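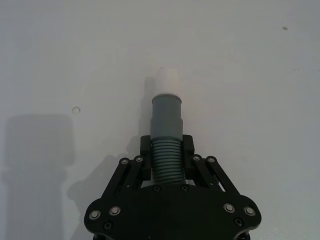 October, bench notes, rainwater diverter, second go

I've been wanting to get back to the first-flush diverter for weeks and this afternoon I finally had the bench clear and the rain hammering on the roof, so here we go! For anyone picking this book up cold: the diverter is the bit that throws away the first dirty run-off from a roof before the clean stuff goes into the butt. Moss, bird mess, grit, all of it comes down in the first few minutes, and if you can keep that out you hardly ever have to scrub the tank. The whole thing hangs on having a decent set of step-down joints, and I am very fond of the grey plastic sort with a shoulder partway down the body, where it goes from one width out to a broader one, because the shoulder gives me something to rest a bracket on. The white cap on the narrow end is handy too while I'm fiddling with the rest. Last time I had no shoulder to hang anything from, and the standpipe slid down through its clip a little more with every shower until it was sitting on the paving.

So, the plan. The downpipe from the workshop roof comes down the north wall and meets a tee. Straight on goes to the standpipe, which fills first. When the standpipe is full a ball floats up, seats in the neck, and everything after that turns the corner and goes off to the butt. A dribble hole at the bottom of the standpipe empties it slowly so it's ready for the next shower. Lovely simple idea, and I've been making a meal of it since spring.

Sizes. I measured the roof again, properly this time, from the ladder and not from the old drawing. The drawing was wrong! It leaves off the lean-to completely. Plan area comes out at 40 square metres with the lean-to included. I want to dump half a litre per square metre, so that's 20 litres to throw away. The old standpipe held a bit under six, which explains an awful lot about the state of the butt in August.

Twenty litres in ordinary downpipe would be a silly height. Went up to the fat brown drain pipe, the stuff left over from the yard job, inside diameter a shade over 100 mm. Length in the rack was 2523 mm. I'd been hoping to get away with 2000 and keep the offcut for the sump, so I did the sum both ways on the back of the order sheet. At 2000 it holds just under 16 litres. At the full length it's just under 20. Well, that settles it. The full length goes up and the sump can wait. It's going to look like an organ pipe stuck to the wall and I don't mind one bit.

Fixing height: bottom of the pipe needs to clear the gravel enough to get a hand under for the drain plug. With the full length I have enough wall above the gravel and below the gutter, but only just, and the tee has to sit hard up under the swan neck. Dry-fitted that joint twice. It goes.

Weight is the other thing. Twenty litres of water is 20 kg before you add the pipe, and the wall at that end is soft old brick. Three brackets, not two. I'd like the lowest one to carry the load and the other two simply to stop it wandering. Drilled the mortar joints where I could and the bricks where I couldn't, and the fourth hole blew out a lump the size of a walnut. Filled that with the Skandholm repair mortar and moved the bracket up two courses. The mortar is good stuff, by the way, much stiffer than the bag we had before. Mix it drier than you think.

The ball

Tried three balls. The table tennis ball floats like a dream and seats beautifully, and then crushes slightly when there's any head of water over it and sticks in the neck. Took me a screwdriver to get it out. The hollow rubber one, from the pet aisle, sits too low in the water and lets a steady trickle by. The winner is the hard float ball from the Brinkmann cistern valve that packed up last winter. I sawed it off its arm and plugged the thread with a dab of epoxy. It's heavier than I'd like but it's dead round and it seats with a little click that is very satisfying indeed.

For the seat itself I chamfered the inside edge of the reducer with a half-round file and then went over it with wet and dry wrapped round the ball, twisting it back and forth until the ring of contact was even all the way. Ten minutes' work. Checked it by filling above the ball with the sink hose: a drip every few seconds, which is plenty good enough. It only has to hold back dirty water for the length of a shower, it isn't a submarine.

Dribble hole

This is where I went wrong in spring. I drilled 3 mm and it emptied in no time, so any pause in the rain reset the whole thing and we were throwing away good water half the night. Then I went down to 1 mm and it blocked with grit in two days. What I've done now is put the hole in the side of the drain plug, a little way up from the bottom, with a ring of stainless mesh inside. Grit settles below the hole and gets tipped out when the plug comes off. Hole is 1.5 mm.

Timed it. Filled the pipe to the neck with the hose and let it go, with the kitchen timer on the windowsill. It ran strongly at first and then slower and slower as the level dropped, as you'd expect. I wrote down the level every so often with a chinagraph on the outside (you can just see the water line through the brown if you put a torch behind it, which was a happy discovery). It went past my halfway mark well before half time. Total time to the point where it was only spitting: 531 minutes. Call it overnight. I did not stand there for all of it! I was in and out, and for the last part I was catching the spits in a jam jar and looking at the gap between them.

That's longer than the sum said. The sum gave me a good deal less. I reckon the mesh is slowing things down, and probably the hole isn't a clean 1.5 either, as the bit was blunt and wandered. I'm quite pleased with the slow figure all the same. A dry night resets it, a pause for tea doesn't.

Joints

Everything above the tee is push-fit with rubber seals. Everything below the tee has to come apart for cleaning, so no solvent anywhere down there. Used a smear of washing-up liquid to get the seals home. Silicone grease would be nicer and I've put it on the list. One seal rolled out of its groove on the first push and I only noticed as there was a crescent of black rubber showing in the gap. Worth running a finger right round every joint before walking away.

Chamfer the cut ends! I say this to myself every time. The 2523 length had a factory end and a saw end, and the saw end was what rolled the seal. Five minutes with a coarse file and it slid in as sweet as anything.

First real rain

Just before dark it came down again, so I stood under the lean-to in my coat with the torch. What came off the roof first was the colour of weak tea, with bits in. It went straight down into the standpipe with a hollow sort of gargle that rose in pitch as it filled, a bit like filling a hot water bottle. Then the note stopped, there was the click, and the water started going along to the butt. I took a jar from each. The one from the standpipe has a finger of black silt in the bottom after standing. The one from the butt side is clear enough to read the ruler through, with a couple of specks. I was so chuffed I went and got a second jar to make sure.

There was a weep at the tee on the wall side. Not much, a bead every minute or so, running back along the underside of the pipe and off the bracket. I think the bracket is pulling the branch slightly out of line. Loosen the top clip, let it settle, nip it up again.

Things to sort

Overflow from the butt still goes on the path. It needs to go to the bed by the fence and I have enough hose for it, just no tail for the end.

Leaf guard. The Vulton one in the gutter outlet has gone brittle and lost two of its prongs. A ball of chicken wire will do until spring.

Frost. A full standpipe on a freezing night could split. The dribble should look after that if the rain stops early enough in the evening, but I'd feel better with the plug off altogether in the coldest weeks. Put a hook on the wall so the plug has somewhere to live and doesn't end up in the gravel.

Liltden have the 1.5 mm bits in packs of ten. Order one pack, and a proper countersink while I'm there.

Ball: check the epoxy plug in a month. If it's taken on water it'll sit lower and start passing dirty stuff to the butt. Easy check, drop it in a bucket next to a mark.

Repeat the emptying test once the mesh has had a few weeks of muck through it. Same method, torch behind the pipe and chinagraph on the outside. My marks are on the left-hand side as you face the wall, please don't clean them off.

Half past nine. Jars are on the windowsill with the lids on. Top clip still to do in the morning.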